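Kelluvari Textile Care — Service Desk
Ticket 3657
Subject: Duplicate pickup notices and missing care codes in Golura order system
Opened: 9 July 2019
Priority: Medium
Status: Closed
Reported by: Tanveer Ghumman, Customer Accounts
Assigned to: Vaughan Bolger, Systems Support

Description of the problem

Customers of the Were branch have been receiving two pickup notices for the same order. In most cases the second notice arrives within an hour of the first and shows a blank line where the care code should be printed. Household linens are affected more than garments. Orders entered at the front counter appear to be correct; orders entered through the web form do not. Please advise whether staff should continue to use the web form in the meantime.

Initial response (V. Bolger)

The ticket has been accepted. Until further notice, Were branch staff are asked to enter linen orders at the counter terminal only. Orders already in the queue should be left as they are. Please do not delete the second notice from the customer record, as the message log is needed for review.

Entry 1

The message log for the Were branch was exported and compared with the order table. The export contained 818 notices, of which about 600 belonged to linen orders. Every duplicate traced back to an order with an empty care code field. The notice service sends a message when an order is marked ready, and sends another when the record is next saved. An order with a care code is locked after the first message and cannot trigger the second.

Entry 2

The web form was tested with a sample tablecloth order. The care code list loaded correctly, and a code could be selected. When the order was submitted, however, the code did not reach the order table. The same test at the counter terminal saved the code without error. Simel, which maintains the form, was notified and given both test records.

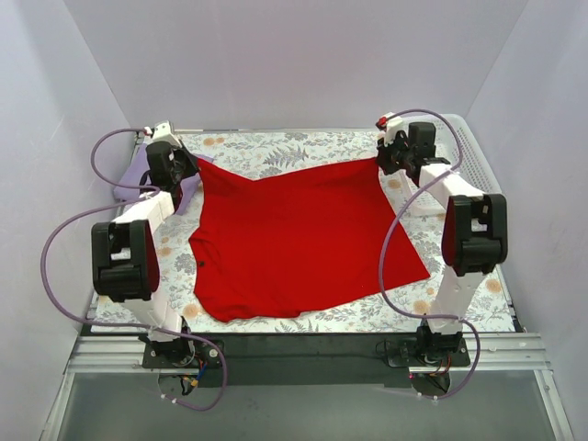
Entry 3

Simel replied that the item categories had been renumbered in April and that the form was still sending the old number for linens. The order table does not recognize that number and discards the care code along with it. Garment categories kept their old numbers — this explains why few garment orders were affected. The remaining garment cases were orders that also contained a linen item.

Entry 4 (T. Ghumman)

Customer Accounts requests that no correction be made to closed orders without prior approval. Several of these have been invoiced, and a change to the category would reopen the invoice. We also ask that customers not receive a third notice when the records are repaired.

Entry 5

Agreed. Notices for the Were branch were paused before any records were changed. Simel installed the corrected form, and 7 test orders were submitted through it, covering linens, garments and mixed orders. All saved with the proper care code, and no duplicate was placed in the message queue. Open orders were then repaired from the paper intake slips. Closed orders were not changed. Notices were turned back on after the queue had been checked and found clear.

Resolution

Cause: outdated category number in the web form.
Action taken: form updated by Simel; open orders repaired; notices restored.
Staff at the Were branch may resume use of the web form for all items. Any order that shows a blank care code should be reported under this ticket number and held at the counter until Systems Support has replied.

Closing note (T. Ghumman)

Confirmed with the branch. The notice template will be reviewed under a separate request. This ticket may be closed.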